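Chapter 4: What a Backtest Can and Cannot Tell You

By Gemma Mapplebeck
January

Every trading system you will ever be offered has a good backtest. The ones with bad backtests were thrown out before you heard of them. Keep that in mind through this chapter, which deals with the testing of rules on past prices, and treat any equity curve that climbs smoothly from the lower left to the upper right as a claim still waiting for evidence.

The previous chapter left us with a simple crossover rule: buy when the short moving average closes above the long one, sell when it closes below. Applied to daily closes it produced a modest profit before costs. A student's first instinct is to improve it. Change the short average from ten days to nine, then to twelve. Add a stop. Skip the trades that fall on a Friday, as Friday trades seem to lose. Each change lifts the result a little, and each feels like research.

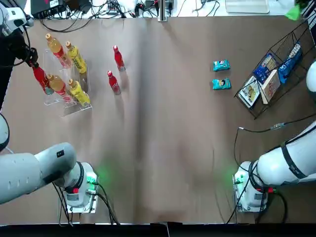 Consider what has happened to the data along the way. The price history has been consulted so many times that it no longer offers an independent opinion. If you try 4000 combinations of settings on a series of coin tosses, the best of them will look brilliant, and you will be able to invent a reason for it. Traders are good at inventing reasons. The Friday rule above came with one (dealers squaring up before the weekend), and it sounded sensible to everyone who had already seen the numbers.

The usual name for this is curve fitting, or over-optimization. I prefer the older phrase, data snooping, as it puts the fault where it belongs, with the person doing the looking.

4.1 The Lurneo rule

We will work through this chapter with one system, which I will call the Lurneo rule after the newsletter that sold it. It traded a single futures contract on hourly bars and entered on a breakout from the first hour's range. The sales material showed 53 trades, of which 46 were winners. There were no losing months.
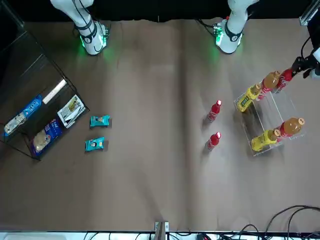
Before you reach for a calculator, ask the dull questions. Fifty-three trades over what period? At what assumed fill? Was the stop checked against the high and low of the bar, or only against the close? When an hourly bar touches both the stop and the target, which one did the software decide came first? In the Lurneo material the answer to the last question was the target, every time. There were 22 such bars. Counting them all as losses leaves 24 winners, fewer than half the trades, and the truth lies somewhere between the two figures. You cannot find it without finer data, and the newsletter did not supply any.

The win rate is also the least useful number on the page. A system can win most of its trades and still empty the account if the losers are large enough. We need the size of the average win and the average loss, the worst run of losses, and the cost of getting in and out. Commission is easy. Slippage is harder, and it is at its worst on breakouts, when everyone else with the same rule is trying to buy at the same price.

4.2 Holding something back

The standard defence is to divide the history in two. You build the rule on the first part and test it once on the second. The word that matters is "once". In practice the second test disappoints, the rule is adjusted, and the second part is tested again — at which point it has joined the first part and protects you from nothing. I have seen this done by careful people who would have been offended to hear it described.
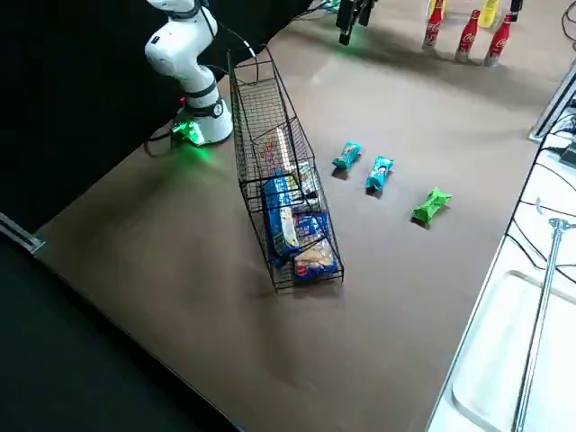

Page last modified: January

Walk-forward testing, covered in section 4.5, moves the dividing line along through the history and repeats the exercise. It is an improvement. It is also sold as a cure, and you should be wary there too, as the length of the window becomes one more setting to play with.

Readers who want to follow along will need hourly prices with the open, high, low and close, and a spreadsheet. Specialized software is not required. If you use it, find out how it handles bars that touch both orders before you believe a single result.

Exercise 4.1 asks you to build the worst system you can, using the crossover rule and any settings you like. Keep a record of every version you try, including the ones you would sooner forget. We will use that record in the next section to estimate how much of your best result was luck.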